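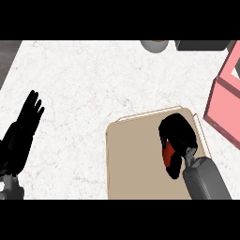
*Simulated cell, both hands: the left one open over the counter, the right one holding the red object above the tray.*

**Erkberg two-arm cell: progress report to the Maurya fund**
27 April 2018
Prepared by Zulema Núñez

The cell is running again, in simulation and on the bench, and the two now agree with each other more often than the people looking after them do.

**Setting up**

Most of February went on the wrist joints. The model had the left wrist mounted 7 degrees out from the real one, so every programme that behaved on screen reached politely for the wrong bit of counter on the bench. Pranab Karunaratne measured both mounts again and corrected the model. He has asked that future drawings carry the same numbers as the parts they are drawings of – a radical idea, which we have adopted.

**Looking after it**

Since the correction we have run 562 simulated pick-and-place cycles over the tray. Of these, 73 ended in a dropped object, nearly all before we lowered the closing speed of the right-hand fingers. Finger tendons on the real hands are now checked after every 30 hours of running. The old schedule was "when it squeaks".

**Repairs**

- Right hand: one finger cable replaced by Tymofii Yatsenko. The spare came from Nunus and fitted at the second attempt.
- Left hand: thumb sensor still drifts as it warms up. We recalibrate each morning and grumble.
- Controller: fan replaced. The office is quieter and we can hear the grumbling.

**Money**

Spending is within the grant, apart from the courier from Stindivby, who charged us twice for one box. Norbert Csizmadia is pursuing the refund with more energy than the sum deserves.

**Next**

We need a new thumb sensor and your approval to buy it under the repairs heading. Orlando Flores has the quote. Once it is fitted we will repeat the full set of cycles on the bench and send you the drop figures for both hands, whichever way they come out.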